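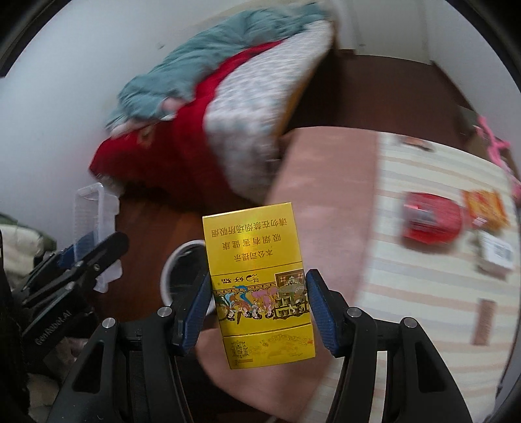

Onport pauses home tidying sessions after gripper fault

Onport has stopped all home sessions with its hand-held grippers after a fault in which the fingers stayed closed when the operator let go of the trigger. The company said one person was treated for a pinched finger and went home the same day.

The grippers are used in pairs, one in each hand, for small household jobs such as clearing a table or sorting trash. The sessions are run for Natine, which uses the recordings to teach its robots the same work.

The fault was first reported in May by an operator in the Alvarado district who was putting packaging into a bedroom waste bin. The left gripper held on to a plastic tray and did not open for 19 seconds. The operator reached across with a free hand to pull the tray loose, and the fingers released and closed again on the tip of the thumb.

Onport then went back through its session records. Out of 1364 sessions it found 8 in which a gripper had been slow to open or had not opened at all. Most involved thin-walled plastic containers or cartons, held by the sides with a light grip. None of the other operators was hurt, but several had freed the object by hand and carried on without reporting it.

"People were treating it as a sticky trigger and working through it," said Noreen Ó Riain, who handles equipment safety at Onport. "The instruction was to put the tool down and call us. That was on page four of the guide and it should have been on the handle."

The cause has been traced to a return spring supplied by Evholm. In the affected batch the spring loses tension as it warms up, and late in a long session it may not push the linkage all the way back. Roughly 700 grippers have springs from that batch - Onport has asked for all of them to be sent in, including those that seem to work normally.
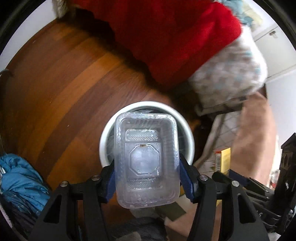
What operators should do

Stop using both grippers in the pair, even if only one has given trouble. Do not oil the pivots or try to change the spring at home. Pack the tools with the fingers open and nothing between the pads, and use the prepaid label sent by email.

Anyone who has had a gripper stick should report it with the time and the object being held. Sessions already booked will be paid at the normal rate. Onport has not set a date for restarting, and said replacement springs are still being tested.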